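Tevley Cruise Line – Guest Services
Case record: Shore excursion booking missing from cabin account
Status: Closed
Channel: Web form, then telephone
Ship: Clolcombe
Priority: Normal

Summary of request

The guest reports that a half-day shore excursion at Villanueva, paid for before departure, does not appear on the cabin account or in the onboard schedule. The booking covers 2 adults. The confirmation page was displayed at the time of payment, but no confirmation message was received. The guest asks that the places be honored and that the amount of $464 not be charged a second time on board.

Entry 1 – Guest Services, Thursday, 8:40 a.m.

Request received and acknowledged. The cruise reservation was located and is paid in full. The cabin account shows an onboard credit of $50 and no excursions. The guest was asked to supply the last page of the payment record, with the card number covered, and to confirm whether the purchase was made on the Tevley site or through a travel agent.

Entry 2 – Guest Services, 10:15 a.m.

The guest has replied. The purchase was made on the Tevley site, on a tablet, while signed in as the second passenger. The payment record shows one charge of $464 to Brollard Excursions, the company that runs our tours ashore at Villanueva. The charge is settled and not merely pending. Case passed to the Shore Desk.

Entry 3 – Shore Desk, 11:30 a.m.

Brollard Excursions holds a valid booking for two adults on the morning departure to the old town and harbor. The booking carries the correct ship and date of call but no cabin number. Without a cabin number, the nightly transfer sets a booking aside and does not post it to the ship.

The second passenger's profile was created after the original reservation and had not been linked to the cabin. The sales page should have stopped the purchase at that point and asked for the cabin number. It did not do so.

Entry 4 – Shore Desk, 1:05 p.m.

Steps taken:

Second passenger's profile linked to the cabin.
Cabin number added to the Brollard booking by hand.
Transfer run again for this booking only. It was rejected with the message "Tour capacity reached."

The ship's copy of the tour list had closed for sale, as all remaining places were sold overnight. The guest's two places are included in Brollard's total but were never deducted from ours. The ship was therefore showing two places as sold to other guests that had already been taken.

Entry 5 – Shore Desk, 2:50 p.m.

Brollard Excursions was contacted by telephone. The morning departure uses a single coach, which is full. Brollard has agreed to add a smaller vehicle on the same route, with its own guide, leaving the pier at the same time. No guest will be moved to another day or asked to give up a place. The added vehicle will be charged to Tevley and not to any guest.

The ship's limit for this tour has been raised and the transfer repeated. The booking posted without error.

Entry 6 – Guest Services, 3:20 p.m.

The guest was informed by telephone and by message. Tickets will be delivered to the cabin on the evening before the call at Villanueva. The guest asked whether the onboard credit had been used toward the tour. It has not, and the full $50 remains available.

The guest also mentioned a total of $1,050 on the cabin account and asked whether it included the excursion. This figure is the prepaid drinks and dining package for both passengers, purchased with the cruise. No excursion charge forms part of it.

Cause

Purchase made from a passenger profile not linked to a cabin. The sales page accepted payment without a cabin number, and the transfer set the booking aside without alerting the Shore Desk.

Further action

A fault report has been opened with the web team regarding the missing check. Until it is corrected, the Shore Desk will review set-aside bookings each morning for all calls served by Brollard Excursions. Guests who have paid for a tour and cannot find it in the onboard schedule should contact Guest Services before sailing – a second purchase should not be made, as refunds on duplicate bookings are handled by the tour company and may take longer.

Case closed with the guest's agreement. The record remains open to guest comments.
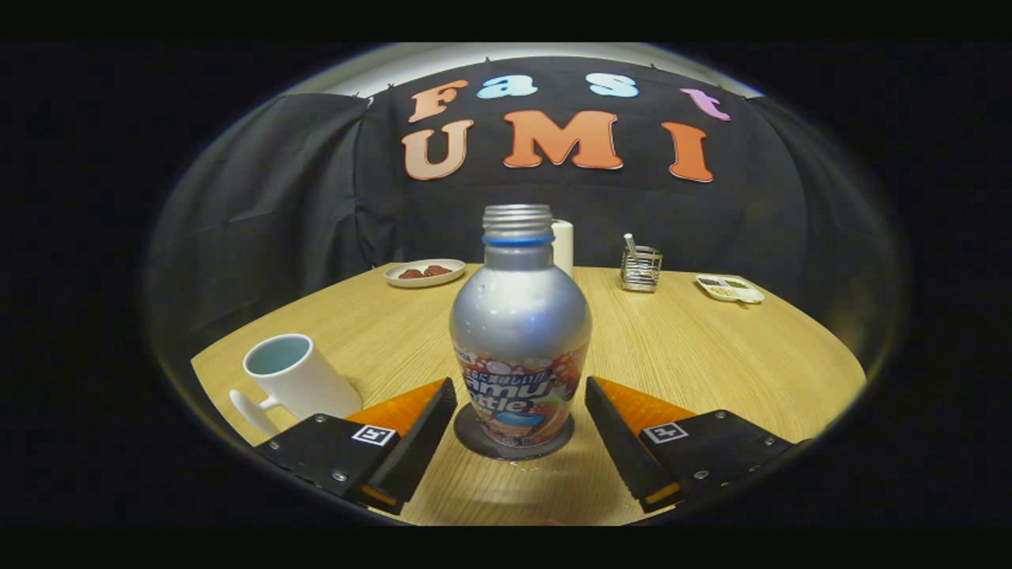 Guest comment: Thank you, the tour now shows under both our names and the credit is still there. Please tell the web team that the page gave me no warning at all when I paid. I would also like to know where on the pier the smaller vehicle will be waiting, as the ticket information only mentions the coach.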